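Water on the Conference Table: One Reader Is Not Convinced

From the September newsletter, Penner building pages
by Ademir Peixoto

Regular readers will know that the paper cups went away this summer. The last carton of 1,000 was used up on the fourth floor and no new carton was ordered. In its place we have the "bring your own" rule, which came down in a one-page memo with a drawing of a smiling water drop on it. I have kept the memo. It says the change will save money, cut down on trash and make our meetings "more refreshing." I would like to see some evidence for the third one.

What the memo doesn't go into is what people are supposed to bring. So people bring whatever they have at home, and the big conference room has turned into a place where you can learn a lot about other people's kitchen cabinets.

The black bottle is the favorite. I have drunk from three different ones by now, in the name of research, and my view hasn't changed much. They keep water cold, I'll give them that. But the whole thing is dark, so you can't tell from the side how much is left, and you find out when you tip it up and get nothing. You have to look straight down through the top like a man checking a well.
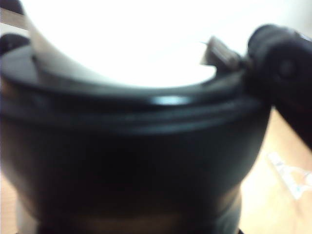

The flip lid

My main complaint. The sales pages for these bottles talk as if a hinged lid were a great step forward for humanity. Dadport, which sold me mine, promised "one-hand opening, every time." My count over a week of ordinary use was 31 openings, and I needed the second hand for 12 of them. Maybe I have weak thumbs. I would still like that "every time" explained.

Then there is the matter of where the lid goes. On mine it swings open and just stays out there while you drink. If you wear glasses, you'll get to know it. And people leave it open on the table for the whole meeting, which seems to me to give up the one clear advantage a lidded bottle has over everything else in the room. What is the lid for, if it spends two hours open next to the microphones?

The microphones deserve a word of their own. Arnen put them in last year, and we were asked to keep drinks "at a reasonable distance." Reasonable was never given in inches. I asked on Tuesday and was told to use common sense, so I moved my bottle a little closer to me and the person across from me moved hers a little closer to the power strip.

The wine glass

I expected to dislike this. Somebody upstairs decided that if we couldn't have paper cups we could at least have something nice, and now there is stemware at meetings, with water in it, on a weekday. It looks like the end of a wedding.

But I tried it for one long afternoon and I have to report that it did fine. You can see how much you have. There is nothing to unscrew, flip or press. It goes through the dishwasher on the top rack, although the rack has to be pulled out slowly. My doubts are about the stem, which is long, and about the people who talk with their arms, of whom we have several. A glass like that has a high middle and a small foot, and our table gets bumped every time a chair comes in.
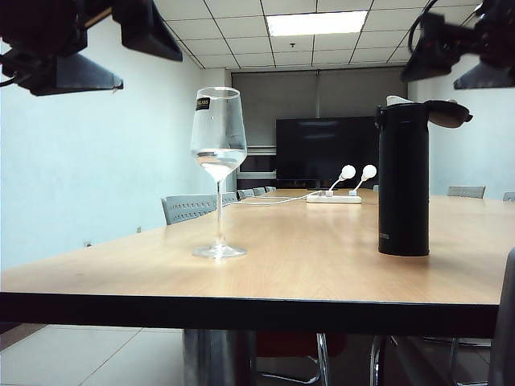
Stemmed glass and flip-lid bottle on the conference table, lid open.

I also looked into the numbers behind the memo. It claims we were going through 1,384 cups a month. Our floor has one water cooler, which for most of the spring had a sign on it saying it was out of order. I don't say the figure is wrong. I say I'd like to know who was drinking.

As for replacements, Clutance has offered to supply the building with matching bottles, minimum order 400, with our name printed on the side. I would ask them two questions before anyone signs. Does the mouthpiece come apart for washing? And can it be dried without leaving it upside down on the dish rack for a day and a half, as mine needs? The brochure covers neither. It does have a full page on colors.

Until then my advice is to bring a plain glass from home, the short heavy kind that jelly used to come in. Wash it yourself. Please stop leaving them in the small sink by the copier.

Letters on this subject can go in the tray outside room 6.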